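Small Kitchen, Big Pots: Where the Lids Go

I love a good pot lid. I have 18 of them (I finally laid them all out on the floor one evening in November) and for years they lived in one heap at the bottom of a cupboard, sliding out onto my feet every time I wanted to boil an egg. If that sounds like your house, read on, because fixing it was easily the most satisfying thing I've done in this kitchen!

Start by matching. Take every pot and pan out, put its lid on, and see what's left over. I had two lids with no pot at all, and one of those went straight to my neighbor Adaeze Briggs, who had the opposite problem. The other fits my big skillet almost perfectly, so it stayed.

Next, wash them properly. Grease loves the groove where the rim meets the lid, and a regular sponge just skates over it. An old soft toothbrush with dish soap gets in there beautifully. For cloudy steel I wipe on plain white vinegar, leave it a couple of minutes, rinse, and then — this is the important part — dry it right away with a clean towel. Air drying is what leaves those chalky rings. Go around the rim first, then the middle.

While you're at it, check the knobs. Let the lid cool, hold the screw underneath with a screwdriver and turn the knob until it's snug. Don't crank it, especially on glass.

Storage depends on size. Small lids stand up nicely in a plate rack inside a drawer. Medium ones go on the inside of a cupboard door on stick-on hooks, two hooks per lid, set a bit lower than the widest point so the rim rests in them. Test with the door shut before you press the hooks down hard, or you'll find out about the shelf the way I did.

The really big ones are another matter. Mine never fit anywhere, so I've stopped fighting it and given them a spot out on the counter, near the appliances, where I can grab one quickly.
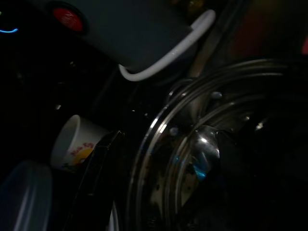
If you keep a big lid out like this, leave a hand's width between it and anything with a button or a cord. You want to be able to lift it straight up without knocking the neighbors, and steam has to go somewhere when you set a hot lid down. A folded dish towel underneath stops the rattling and catches the drips, and it saves the countertop too.

One more from my friend Gun-woo Shin, and it's a great one: when you take a lid off a boiling pot, tip it away from you and let it drip back into the pot for a second before you move it. So much less mess on the stove!

Next up, baking sheets. I have a plan for those, and it involves a tension rod.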